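Plomlow Lane shared kitchen - walk-through checklist, with my comments
Done 1st July, before the summer bookings start

Way in
Front door opens fully: OK
Mat lies flat: NO. The corner by the hinge curls up again. I caught my toe on it and I knew it was there! Tape it or bin it.
Light switch by the door: OK, though it's still the wrong way up and still drives me nuts.

Exits
Back door clear: OK today. Last time there were folding chairs stacked against it, so if you're the one who likes to park chairs there, please use the Trornar closet instead (plenty of room now the old piano is gone).
Exit sign lit: OK
Step outside: loose brick on the left side. I wiggled it back in but that won't last.

Fire stuff
Extinguisher by the stove: OK, needle in the green
Extinguisher in the hall: tag is out of date. Called Costache, they're coming in July.
Fire blanket: hanging where it should be, but the pull tabs were tucked up inside the case. Tabs need to hang DOWN, folks.
Smoke alarm, hall: OK, nice and loud
Smoke alarm, pantry: chirping. New battery in, chirp gone.

Stove and hot water
Burners light first try: front 2 yes, back left takes a few clicks
Hood filter: greasy. I soaked it for 25 minutes and it came up better than I expected, but it wants doing every month and I don't think anyone has it on their list.
Hot tap: runs very hot very fast. I'd like a warning sticker above it before the kids' baking class comes back.

Tables and dishes
Tabletops wiped and steady: OK
Plates checked for chips: 2 tossed, both had rough spots on the rim that could cut a lip. Please run a finger lightly around the rim when you put things away - it takes a second and you'll feel a chip long before you see it. 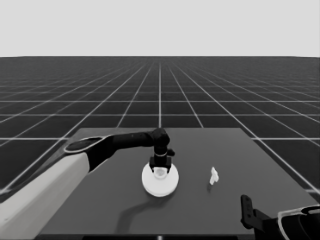 Marit Wallin wrote back on the plates: I'd go further and toss anything with a hairline crack too, even if the rim feels smooth. One split on me at home with soup in it. And can we wrap the broken ones in newspaper before they go in the trash? I got a nasty poke through the bag last winter.

Good point, and I've added both to the list on the door.

Fridge and pantry
Fridge temp: OK
Door seal: grabs well at the top, a bit lazy at the bottom
Labels on leftovers: hit and miss. One tub just said "Flerkell supper" with no date, so out it went. Sorry if it was yours!
Heavy cans on low shelves: NO. Moved them down myself.

First aid box
Bandages: 15 left, fine for now
Burn gel: empty tube put back in the box - why do we do this?
Scissors: missing again

Still open: mat, brick, hall extinguisher tag, hot tap sticker, burn gel, scissors. If you fix one, cross it off on the door sheet and put your initials next to it.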